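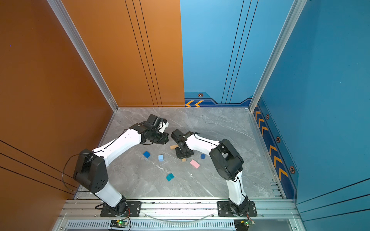 Koltitz support wrote back first thing this morning asking whether the blocks had been wiped with anything oily, and whether the slipping happens with every shape or only the round ones. Good questions! My answers are below, and please keep the ticket open for now.

Ticket 1298 – foam blocks slide off each other

What I have: the Premulard block set, on the gray marble-patterned top. Foam mostly, with a bit of wood mixed in. No oil, no polish, just a damp cloth and then a dry one.

Shape by shape

The cubes are fine. The cylinder is my troublemaker (blue, the one my stacks always seem to end with). Flat end down on the pink block it will usually sit, but if it lands even a little off center it creeps toward the edge and I end up chasing it. I tried it 12 times last night and lost it 3 times, all with the same end down.
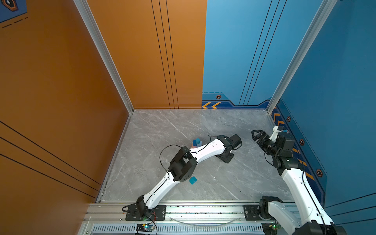 What I've tried so far

I swapped the order and put the pink block and the light blue one together low down, pressing each layer for a second before letting go. Much better! I'd also bought a sheet of Moffat grip liner, but it made the bottom layer spongy, so that went back in the drawer.
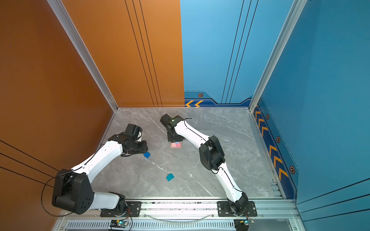 Then I left the triangular one out completely, as I can't find a sensible place for it in a stack anyway – it's more of a roof. The cubes got another wipe while I was at it. One end of the cylinder feels slicker to my thumb than the other, and I'm starting to think that's the whole problem.
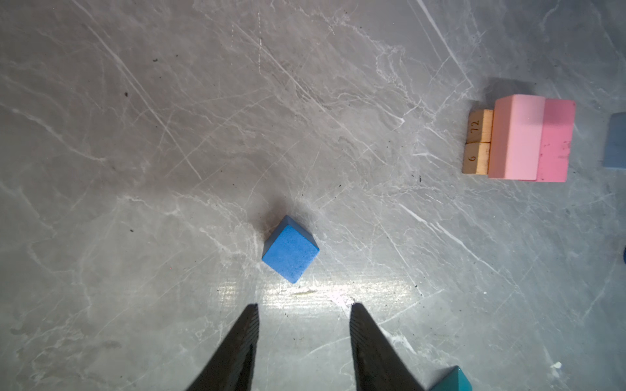
So, two things I still need from you. Is the slick end a known thing with the Premulard cylinders, and can I rub it with the Drudura sanding pad (the 1000 grit one) without wrecking the foam? I'll hold off until I hear back. Status on my side: still open, but a lot less annoying than it was.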